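This site uses cookies to remember your preferences. Accept | Manage settings

Workshop notebook - Saltside bench
May 9, 2021

Mug tree day! I have wanted to get back to this one ever since Rehema asked why every mug stand she owns falls over the second you hang the third mug. Good question, and a fun one to chase.

The one on the table now has a round, flat base, a tall post and four pegs set at different heights. I like the staggering a lot. On the old Dantas stand the pegs all came out at one level and the handles knocked together, which drove Ya-wen up the wall. With the heights mixed up you can get your fingers in behind a mug without nudging its neighbor.

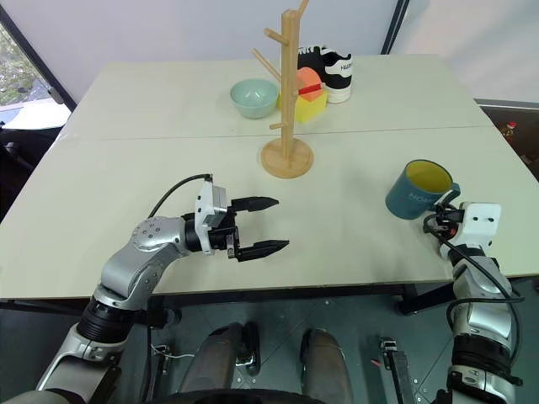
What I still want to sort out is the peg angle. Too shallow and a mug with a wide handle creeps toward the tip, too steep and you have to lift it halfway to the ceiling to get it off. Gervásio thinks 50 degrees up from level is the sweet spot for the next set. I would go a bit lower, but he has turned far more pegs than I have, so we cut his first and mine after.

Base next. Benjie wants to go 10 mm wider all round and leave the thickness alone. I love this idea - it costs us almost nothing in wood and the footprint still fits on a narrow counter. Aileen would sooner put a weight underneath. Worth trying both, though I'd hate to lose that nice thin edge.

Finish: plain oil, 3 coats, light sanding between. The Mondia wax smelled wonderful but went tacky where handles rub, so no more of that on pegs.

To do:
- ask Ya-wen for the heavy stoneware mugs, the small ones are too kind to us
- cut 7 spare pegs while the jig is set up
- load one side only and see which way it wants to go
- find out if Trillance still has the beech offcuts, Rehema was going to call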